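Workshop notebook, hinge rig and kitchen carcass job
January 27, 2023

Carried on from the September entries on door sag. The Noltberg order is for wall units with tall single doors, so the question of how far a door drops over its life has come back. Notes below are for me and for Margareta Cozma, who has the rig after me.

Where we left it

The September run used two hinges per door and stopped at 500 cycles. That told us the screws bed in early and not much else. The drop at the free corner was nearly all in the first part of the run, then the reading sat still. I had put this down to the hinge plates. Having taken the plates off and looked at the holes, I now think it was the screws crushing the board on the lower side of each hole. The plates are flat and the arms have no play I can feel.

Change of method

Dial gauge moved from the free top corner to the free bottom corner. The top corner is easier to reach but the reading there picks up any twist in the door. The bottom corner rests against the gauge foot when the door is shut, and a stop block holds it to the same position every time. Gauge zeroed with the door hung and left overnight, not straight after hanging.

Closing speed dropped one notch on the Droteck drive. At the old setting the door bounced off the buffer and the counter sometimes logged the bounce as a second cycle. I went back through the September log and there are doubled entries in it, so the 500 figure is on the high side. I have marked the page.

Run A, three hinges, standard screws

Started from cold. Stopped at 158 cycles when the middle hinge began to click. The click was the cover cap, which had not been pushed home. Cap refitted, counter left as it was, run restarted. Finished at 2732 cycles when the drive tripped on temperature. I had meant to go further but the curve had gone flat well before that and I do not see a reason to repeat it.

Drop at the bottom corner was less than with two hinges. The middle hinge takes little of the weight. Most of the gain seems to come from the top hinge being stopped from pulling outwards, which is where the screws were working loose before. If that is right, the middle hinge should go nearer the top than the centre. Maricica Radu said the same when the drawings came round and I argued against it, so that is one to her.

Run B, three hinges, hinge moved up

Not started. Door is drilled. Waiting for plates from Nedelcu, who sent the right box with the wrong height in it. Do not use the plates on the bench with the blue tape, they are the wrong ones.

Notes on the open position

A door left open is a worse case than a door being cycled, at least for the screws. The whole weight hangs out from the side panel and stays there. In a kitchen this happens daily, as people leave a wall unit open while they cook or put shopping away. Our test never holds the door open for more than a moment, so it misses this. I want a static test added: door at full opening, left for a week, gauge read morning and evening.

Tall doors that come down past the bottom of the cabinet have a second problem. The overhang gives a finger grip and saves a handle, but people pull at the lowest point, and that pull twists the door before it turns the hinges. The Teltar layout has a door of this sort, with the lower end reaching well below the shelf.

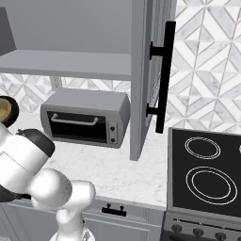

Points to settle before the next run

1. Length of overhang. The drawings give one figure and the cutting list another. I have used the cutting list. Needs a decision from Maricica before any more doors are cut.

2. Side panel fixing. The panel on the rig is screwed to a steel post, which no kitchen wall will match. Some of the sag in a real unit will be the carcass leaning and not the door dropping. Propose hanging a full carcass on a stud frame with the ordinary rail and repeating Run A on that.

3. Load at the pull point. Spring balance hooked to the lower edge, pulled square to the door face. Take the reading when the door first moves. Do five pulls and throw out the first.

4. Buffer. One buffer or two on the tall door. With one, at the bottom, the top of the door arrives late and slaps the carcass. You can hear it. With two the door stops cleanly but needs a harder push to seat the last few millimetres.

Things gone wrong, for the record

The gauge foot had a burr on it and scratched the test door. The mark is of no interest to the result but please do not measure from it, as I did once.

The stop block was glued with the wrong glue and crept. All readings before the block was changed have been struck out in the log and not rubbed out. Leave them in.

Pilot holes on the spare door are a size too large. It can be used for the static test if longer screws are fitted, but it must not go into the comparison with Run A.

Still to do

Clean the drive filter and find out why it trips. Check the spare filter fits, the old one was trimmed with a knife.
Write up the screw hole finding with a sawn section through one hole. Margareta has the fine saw.
Ask Nedelcu for the correct plates again, in writing this time.
Static test: clear the end bay and put a card on the door so it does not get shut by somebody passing.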